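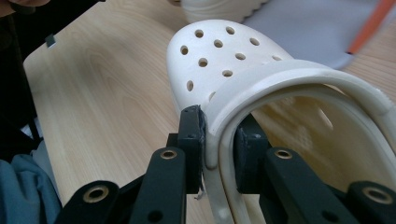

4. Putting your films in order

Trnka keeps track of films you own, films you want, and films you bought twice by mistake. Before it can do any of this you need to tell it which film belongs to which series. Set aside an evening if you own a lot of superheroes.

4.1 Creating a series

1. Open the Shelf screen and choose New series.
2. Type a name. Keep it short, as the label on the shelf view holds 19 characters and simply stops after that.
3. Choose an order: Release, Story or Own.
4. Press Save. The series appears at the left of the shelf with nothing in it.

Note: Release order goes by the date of first showing in cinemas. Story order goes by when things happen in the plot, and Trnka will ask you to settle this yourself. We tried to do it for you in version 2. The letters are still arriving.

4.2 Adding films

1. Select the series.
2. Press Add and start typing a title. Matches appear after the third letter.
3. Tick every film you want and press Done.
4. If two films share a title, check the year beside each one.

A series can hold 200 films. If you reach the limit, split the series in two and perhaps ring a friend.

Caution: Removing a film from a series leaves it on your shelf. Deleting a film takes it off the shelf along with your rating, your notes and the record of who borrowed it. The two buttons sit next to each other. We have asked Bořivoj Bednárik, who drew the screen, to move them, and he is thinking about it.

4.3 Films that have been announced but not made

Studios like to announce a fourth film before anyone has seen the second. Trnka treats these as Promised.

1. Press Add, then Promised.
2. Enter a working title. "Untitled sequel" is allowed, but you will soon have several.
3. Enter a year, or leave it blank. Blank is usually closer to the truth.
4. Press Save. The film shows as a grey outline at the end of the series.

When a date moves, open the film and choose Postpone. Trnka keeps the old dates in a list underneath. The longest list in our test library belongs to Kristýna Brabec, who has been waiting for the third Brivitz film since its first January date and still updates the entry by hand.

To remove a cancelled film, open it and choose Let go. You can undo this from the History screen for 80 days, long enough for most studios to change their minds.

4.4 Reboots

A reboot starts a new series, even when it has the same hero, the same uncle and the same rooftop. Give the new series its own name and link the two:

1. Open the older series and choose Link.
2. Pick the newer one.
3. Choose Reboot, Spin-off or Crossover.

Note: A film can sit in more than one series, so add a crossover to both. It still counts once towards your shelf total.

Caution: Do not link a series to itself. Matěj Danko did this during testing and the shelf view drew 2000 copies of the same poster before he could find the power button. The current version shows a warning first. Please read it.

When your series are in order, go on to section 5, Lending and getting things back.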